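Bondthorpe House, second floor – bedroom and laundry safety checklist, with comments

Completed by Devendra Negi. Comments in the right-hand column have been moved underneath each item, as the right-hand column was two centimetres wide and I am not a jeweller.

Marks used: OK / Attend to / Stop using. The old form also had "Satisfactory", which everyone ticked for everything, so it has gone.

Section 1. The bed

1.1 Frame stands level and doesn't rock when sat on. OK
Comment: The folded card under one leg has been replaced with a proper rubber foot. The folded card had been there so long that Neelam Rawat asked if she could keep it.

1.2 Headboard fixed at both sides. OK
Comment: Tightened a quarter turn on the left. A headboard that knocks on the wall is a matter for the neighbours first and for me second, but they do write to me.

1.3 Cables near the bed in good order, no splits, nothing running under the mattress. Attend to
Comment: No damage found. A cable over the headboard is tolerable so long as it stays on top. Once it slips down the back it gets pinched between wood and wall every time someone leans on a pillow. Clip it along the edge, and move any extension block off the bedding for good. "Only while I charge my phone" was the reason given last time as well.

1.4 Mat and sheet lie flat, no raised edges. OK
Comment: Run a bare hand over a tile mat before you trust it with your elbows. Look for broken cord between the tiles, and for any tile that has cracked across. A cracked one will nip skin and pull threads, and it has a particular liking for knitwear.

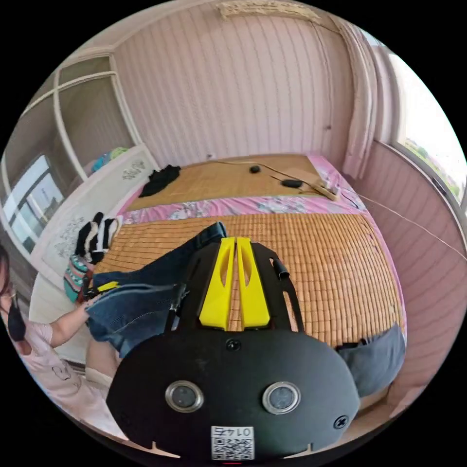 1.5 Bed used for folding clothes. Permitted
Comment: I was asked to rule on this and I have. The bed is the largest flat surface in the room and people will fold on it whatever I write. The conditions are that the floor on the side you stand or step down on is kept clear, and that the iron does not come with you. The iron lives in Section 4 and should remain there.

1.6 Clothes cleared from the bed before sleeping. Attend to
Comment: Moving the pile to the floor at night and back to the bed in the morning is not clearing it. It's commuting.

Section 2. Garments before folding and storing

This section is new. It was added after the machine downstairs stopped in December with a belt hook in the drain pump. The bill from Sobczak is on the noticeboard for anyone who wants to be sobered by it.

2.1 Pockets emptied, all of them. Attend to
Comment: On jeans this means five. The small one inside the right-hand front pocket counts, and is where coins go to retire. Turn back pockets out with two fingers and don't simply pat them. Patting finds wallets. It doesn't find paper hankies.

2.2 Zips closed, buttons sound, rivets not lifting. OK
Comment: A lifted rivet has an edge like a tin lid. Press it flat or take the garment out of use until somebody has. An open zip will chew whatever is stored next to it.

2.3 Pins, tags and clips removed. Attend to
Comment: Laundry tags held on with a safety pin are to be taken off before folding, and the pin put in the jar. The jar is on the windowsill in the laundry room. It currently holds one pin and a good deal of lint, so I draw my own conclusions.

2.4 Seams checked at the crotch, knees and hems. OK
Comment: Lay the legs apart first. With one leg folded over the other you're checking half a pair of jeans and signing for a whole one. Pale patches at the knee are wear and are allowed. Threads running straight across with nothing behind them are a hole that hasn't made up its mind.
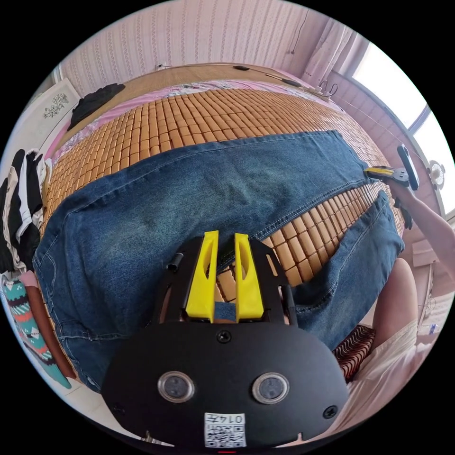 2.5 Hems not trailing or undone. OK
Comment: A dropped hem is the most boring hazard on this form and the one I see most. The stairs between first and second floor have 20 treads, and a heel through a loose hem will introduce you to a number of them. Three stitches will hold it. Tape will hold it until the first wash. Staples were found on one pair last winter and the wearer has been spoken to, mostly about her ankles.

2.6 Garment completely dry before stacking. To be checked by hand each time
Comment: Feel the waistband and the pocket bags. Denim dries on the legs first and lies about the rest. Anything folded damp and put at the bottom of a drawer will let you know within the week, by smell. Hang it for another 20 minutes on the rack and feel again.

2.7 Folding done in a sensible position. OK
Comment: Sitting is fine. Kneeling is fine if your knees agree. What I don't want is leaning right across the bed from one side to straighten the far leg, which is how Ankit Bhatt put his back out and missed a cousin's wedding. Turn the garment towards you. It weighs less than you do. For jeans: lay flat, pull the hems straight, one leg over the other, then fold up from the hem in thirds.

Section 3. Shelves, drawers and piles

3.1 Shelf load within limit. OK
Comment: The Maltik shelving in the box room was put up by us, into brick, and I've hung off it myself. Heavy things go low. Denim counts as heavy. Jumpers may go wherever they please.

3.2 Top shelf reachable without climbing. Stop using (chair)
Comment: The swivel chair is not a step. I have now written this on the swivel chair.

3.3 Piles no higher than the shelf lip allows. Attend to
Comment: A pile leaning on the wall is being held up by paint. Two short stacks are better than one tall one, and you'll be able to get at the trousers on the bottom.

3.4 Drawers open and shut without force. OK
Comment: Second drawer down was jammed by a sock behind the runner. Sock returned to general circulation. I rubbed a candle stub along the runners while I was there, and they now shut with a speed that wants watching if you have fingers in the way. 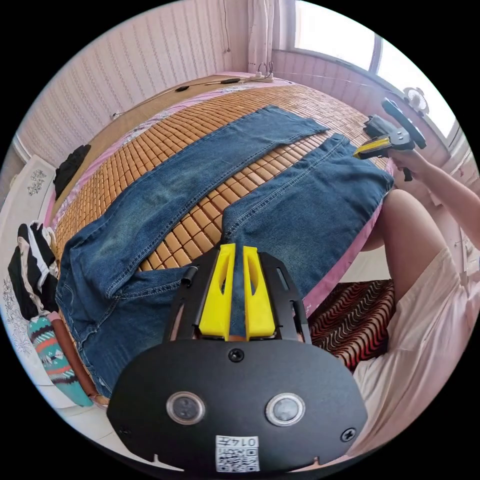

Do jeans have to be folded, or can they be hung up?
Either will do, provided the rail is fixed at both ends and the hanger is a solid one. Wire hangers bend under denim and drop it on the floor, where it becomes item 5.1.

Section 4. Heat and electrics

4.1 Iron flex sound, plug uncracked, soleplate clean. OK
Comment: There's a brown mark on the soleplate in the shape of a transfer letter. I believe it was once part of a T-shirt. Iron printed fronts inside out, please, as the rest of us would like to stop reading them on our pillowcases.

4.2 Iron stored cool, flex loosely coiled. Attend to
Comment: Wound tight round a hot iron is how the last flex died.

4.3 Drying rack at least one metre from the heater. OK
Comment: Measured it. Up to 600 mm is what I find when I haven't told anyone I'm coming, so there's now a strip of tape on the floor and no further room for interpretation.

4.4 Lint tray in the Drastodmont dryer emptied after each load. Attend to
Comment: What I took out could have been worn. Empty it while the drum is still ticking round to a stop and you won't forget. Asset number on the lid is 982 if you need to report a fault.

Section 5. Floor and way out

5.1 Floor clear between bed and door. Attend to
Comment: Blankets and cushions drift down the side of the bed and stay there. They're soft, so no one thinks of them as something to trip on, and they slide beautifully on a polished floor. Fold the blanket and put it on the foot of the bed or in the chest.

5.2 Door opens fully. OK
Comment: Three dressing gowns on the back of it, but it opens.

5.3 Window opens and stays open by itself. OK
Comment: The stay has been bent back into shape. Please don't prop it with a hairbrush again.

5.4 Light switch can be reached on entering, without crossing the room. OK
Comment: This passes every year and I look forward to it.
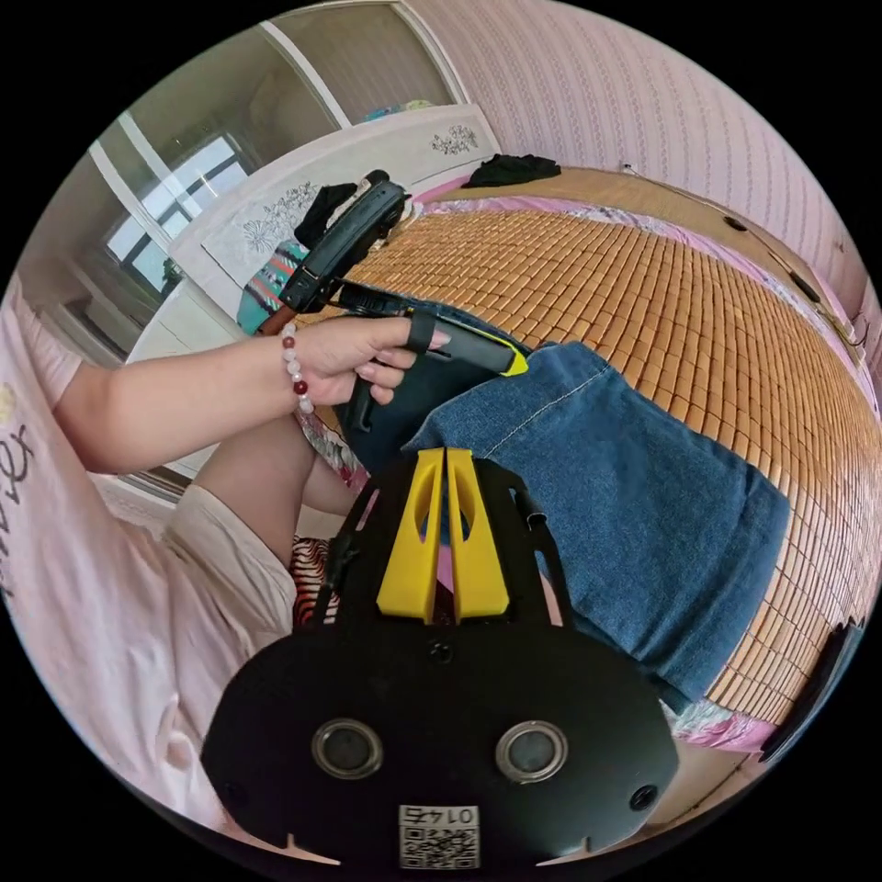 Bimla Tripathi: I've read 2.1 and would like it noted that the five-pocket rule was mine, and that I found a door key in the small pocket after two people had signed the garment off as empty. Also the jar on the windowsill is too small at the neck. You can get a pin in, but you can't get one out without tipping the lot into your hand, and then we're all back where we started. Can we have a tin?

Reply, D.N.: Noted, credited, and a tin will be provided. Lid to be kept on.

Follow-up actions

Cable clips for headboard: Devendra Negi
Tin for pins: Devendra Negi
Step stool for box room, to replace chair: Rajkumari Nautiyal
Lint tray notice, larger letters: Neelam Rawat
Tape line by heater, to be left where it is: everyone

Next inspection will be unannounced, as this one was meant to be before somebody saw me on the stairs with the clipboard.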